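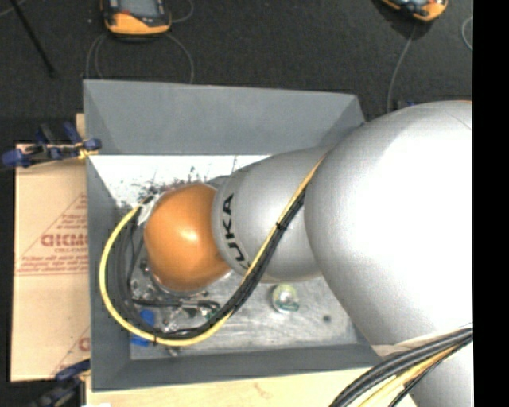 Clearing and Sorting a Parts Tray

Bench Practice Guide, Upadhyay Technical Workshop
Revised September 2025

Purpose

This guide sets out the standard method for emptying, cleaning and refilling an open-topped parts tray. It applies to every tray with sloped inner walls kept on the benches at Upadhyay, including those held in place with clamps. Small parts, short lengths of wire and dust gather on the floor of such trays during ordinary use. Left in place, they become difficult to tell apart, and good hardware is thrown out along with the waste.

The method was prepared by Apolinar Meléndez and reviewed by Ezequiel Cuevas. It replaces the bench notes issued in January.

Before You Begin

Confirm with the bench supervisor that the tray is free. Any powered equipment that reaches over or into the tray must be shut down and locked out under the site procedure before hands go inside. Cables are to be moved only by the person responsible for the equipment they serve.

Collect the following:

A soft bench brush, no wider than the palm
A magnetic pickup tool with a release handle
Tweezers with blunt tips
Five shallow sorting dishes
A lint-free cloth
A dustpan and a covered waste container
Safety glasses and light work gloves
A bench tag and a pencil

Compressed air is not permitted. It drives fine debris up the sloped walls and out onto the bench, and it can lift a small washer with enough force to injure an eye.

Step 1. Check the clamps and the support

Look over each clamp on the tray wall. The jaws should sit flat and the tray should not shift under light hand pressure. Where a sheet of cardboard has been clamped to the side as a screen, leave it in position until the loose parts have been taken out. It will catch anything that is flicked toward that side. If the tray rests on a board, make sure the board lies flat on the bench and does not rock.

Step 2. Remove the larger items by hand

Lift out nuts, washers and any other part that can be gripped easily. Place each one in a dish according to type. Do not drag parts across the floor plate, as this adds to the scratches and makes small pieces harder to see.

Dishes are assigned as follows:

Dish 1: nuts and washers
Dish 2: screws and pins
Dish 3: wire and wire ends
Dish 4: plastic pieces, of any color
Dish 5: items that cannot be identified

Step 3. Pick up wire

Use the tweezers for wire. Short strands tend to lie across one another, and a gloved hand will often pull up several at once and drop one of them. Hold each strand near its middle. Insulated wire longer than seven inches may be kept for practice work. Shorter pieces go to the scrap bin for metal.

Step 4. Pass the magnet over the floor plate

Hold the pickup tool just above the plate and move it in straight rows from the back wall to the front. Release the contents over Dish 5 after each row. Parts made of brass, aluminum and some stainless steels will not respond, so inspect the plate by eye afterward, with particular attention to the foot of each sloped wall and to any hole in the plate.

Step 5. Brush down the walls, then the floor

Begin at the top of each slope and brush downward with short strokes. Gather the dust at one corner of the floor and lift it out with the dustpan. Look through the dust once before it is discarded. Finish with the dry cloth. Scuffs in the metal are acceptable and should not be polished.

Step 6. Examine the unidentified items

Take Dish 5 to the parts desk and compare its contents with the Fustusden hardware chart. Threaded parts are to be tried by hand against the sample board. Anything still unidentified after this check is bagged, marked with the bench number and kept for four weeks.

Step 7. Return the tray to use

Remove, inspect and refit any cardboard screen. Replace it if the lower edge has softened or torn. Retighten the clamps by hand only. Complete the bench tag with your initials and the number of the tray, and hang it on the nearest clamp.

Records

Enter the cleaning on Form 801, which is held at the parts desk. Damaged plates, cracked walls and worn clamp pads should be reported on the same form, under Repairs.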